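The Breakfast Club, No Actual Breakfast

By 17th August I had run out of ways to avoid the play kitchen box, so I tipped it onto the table and told myself I was sorting. What I did was set a table. There is a green checked cloth, there are blue-gray plates, and there is a great deal of toast. The Pallach food set is heavy on bread and I have come to respect its priorities.
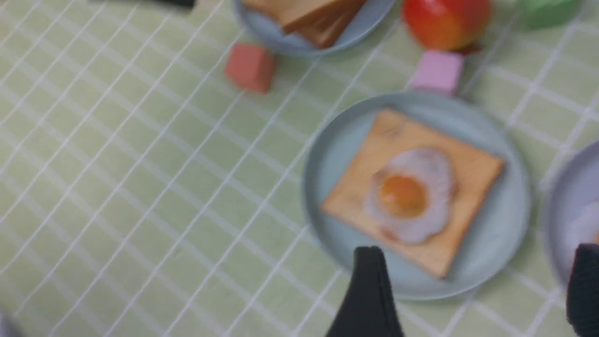

Egg on toast, served slightly off to one side. Chef's choice.

I like the egg best. It has the wobbly outline of an egg that was dropped into the pan by someone in a hurry, so it looks like mine. The apple is a bit too handsome to trust. The blocks came out of a different box altogether, a Koppel one, and have been mixed up with the groceries since July. I've decided they're cheese – the pink ones are dessert.

My friend Abrehet thinks toy food should live in labeled tubs. She paid 451 kronor for hers, before shipping, and she brings this up more than I would.
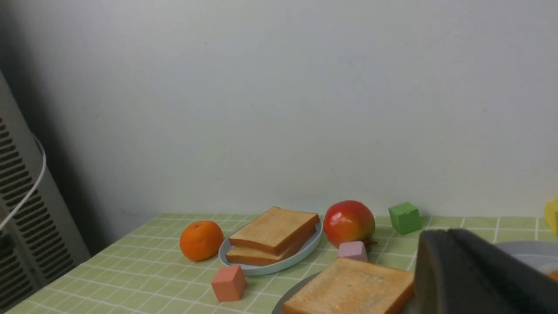

Morenike Nnaji

Two slices stacked on one plate, one on the next, and a pomegranate standing by in case anybody wants to feel healthy. I tried putting the fruit in its own bowl, but then the bowl needed a place to live too. For now the cloth stays on, the toast stays out, and dinner is on the couch.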